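Work diary, August: timestamps, again

6 min read

We use cookies to remember your preferences. Accept all | Manage settings

Started at seven with the alignment problem from yesterday. The glove-folding sessions load, the poses look sane when plotted alone, and the policy still reaches late. 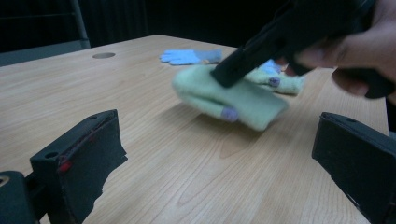 I had blamed the pose filter. Spent the first hour proving it was innocent. With the smoothing window set to one sample the lag between tool motion in the video and tool motion in the pose track stays the same, so the filter can go back to its old setting and I can stop being rude about it in the commit log.

The lag varies between sessions and is constant within each one. That points to the clock offset we estimate at startup. Standa (the recorder process, named before I joined) takes a handful of round trips to the camera host, averages them, and stores a single offset in the session header. If the first round trip is slow, because the driver is still allocating buffers, the average is pulled up and every frame in the session inherits the error. Checked the header of session 2473. The first round trip was 200 ms. The others were all under 13. An average over that is useless.

Replaced the mean with the offset belonging to the shortest round trip. This is the textbook method and I should have looked for it before anything else. Recomputed the offsets from the raw exchanges, which Standa does keep, so no session has to be recorded again. Asked Filippos to confirm the raw exchanges are kept for the older sessions too. He says yes, except for those made before the header change in spring, which we do not train on anyway.

10:40. Wrote a check that does not trust the clocks at all. Take the optical flow magnitude per frame, take the speed from the pose track, cross-correlate, report the peak. On sharp motion the peak is clean. On slow motion it is broad and I would not bet on it. Close-range work is the hard case: a glove under the jaw moves with the tool, the table does not, and mean flow mixes the two. Masking out the fingers helped. Using the median over the table region helped more. The black background gives almost no flow and has to be dropped, otherwise the median sits at zero and the correlation is noise.

Blur turned out to be a smaller nuisance than I expected. Blurred frames give poor feature tracks but the flow magnitude still rises when it should, and for this check I only need the timing of the rise. Left the exposure settings alone. Océane wants them shorter for the segmentation model and she may be right, but I do not want two changes in one comparison.

Lunch at the desk. Bulus fell over while I ate. The job queue had 900 pending tasks from my own recompute, each asking for a full decoder. Cut it to one decoder per worker and restarted. Tapio had a planner benchmark in the same queue and lost it. Apologized. He took it well and moved his jobs to the other partition, where they probably should have been.

14:15. Residual lag after the new offset: below one frame for every session where the peak is clean. Three sessions are still off by a constant amount, all made with the same Thiele config file. Opened it. It has a manual offset in it, added by Ataberk as a temporary fix for this same fault, with a comment saying so and a request to remove it later. Removed it. Two of the three came right. The third has a gap in the pose track near the start and I have marked it as excluded until I can see what the tracker lost.

Talked to Chantal about where the check should live. I wanted it in the training loader. She wants it in Drelter at ingest, so that a bad session is rejected before it gets a number. Her version is better. The cost is that ingest then needs the flow code and therefore a GPU, and the ingest machine has none. We settled on a reduced version: quarter resolution, CPU, only the fastest stretch of each session. Tried it on a few and the peak lands within a frame of the full version.

Did not retrain today. The queue is free overnight, so I started one run with corrected offsets and one with the old ones, same seed, same sessions, excluded session left out of both. If the late reach goes away I will believe the diagnosis. If it shrinks, the next suspect is the action horizon - the controller executes the first part of each predicted chunk, and inference delay is subtracted from it using a constant I measured on different hardware.

Left to do:
Measure inference delay again on the current machine.
Write the offset method into the Standa notes.
Look at the tracker gap.
Ask Tapio whether his benchmark needs the same clock fix.

18:30. Both runs past warmup, losses nearly identical, as they should be this early. Going home.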